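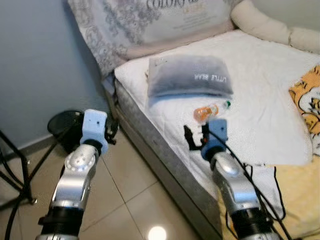
Teaching two arms to tidy a bedroom

January 29, 2019

The room in Clistcombe where the Tolteo project does its work has a bed pushed into a corner, a quilt, several pillows and a tiled floor. It also has two robot arms, and a researcher who can talk about picking up a plastic bottle for a full hour and leave you wishing for a second one.

"People come in expecting the arms to be the interesting part," she says. "I point at the quilt! A bottle on a table sits still on something flat. Put it on its side on bedding and you have a different job. The surface gives when you press on it, the bottle can roll into a fold, and the fingers can pinch cloth along with the plastic."

Her group at the Nikolaidis Laboratory teaches the arms by demonstration. A person steers them through the job, the cameras and joints are recorded, and a program called Plolia learns to produce similar movements by itself. That much is common practice. What the group has been testing since May is which demonstrations are worth recording.

Starting from the wrong place

The first set was made the obvious way, with 500 clean runs in which the operator went straight to the object, picked it up and took it to the bin. Plolia learned them well and then came apart as soon as a grasp was a little off.

"It had never seen trouble," she says. "The fingers would close beside the bottle and the arm would carry on to the bin with nothing in it, very smoothly. It was lovely to watch and completely useless."

For the second set, operators began many runs from a bad spot: fingers too high, wrist turned too far, a corner of the quilt already caught. They recorded only the part where things were put right. This set had 270 runs, and most were short. In 50 test trials with each version, the one trained on the smaller set finished the job more often. She wants to repeat the tests with different bedding before putting a percentage in print, but she is plainly delighted.

"I thought we'd need both sets together. I went back through the logs looking for my error. Then I asked a colleague to look for my error, and we had a very happy afternoon."

The bin end of the job gets less attention from visitors, and she would like to fix that. Letting go sounds easy until a light packet hangs on to one finger, or the arm opens a hand's width too early. The operators now record recoveries there too, including a second try at the release and a small move back over the opening.
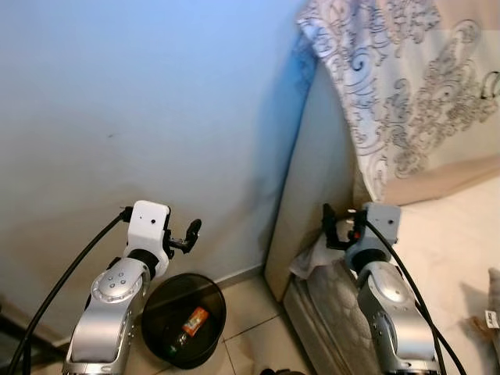 The mirror stays

Other groups have asked why she keeps a large mirror next to the bin when it shows the camera a second arm and a second bed.

"Bedrooms have mirrors," she says. "We could take it out and our numbers might look nicer. But I'd like to know what it does to the system, and so far it does less than I feared - the trouble comes mostly when the wrist is close to the glass and the reflected fingers are as big as the real ones."

The next round covers nine kinds of object, soft ones among them. Socks are on the list. She has already tried a few by hand-steering the arms herself, and reports that a sock on a quilt is the hardest thing she has met so far, and that she can't wait to get back to it.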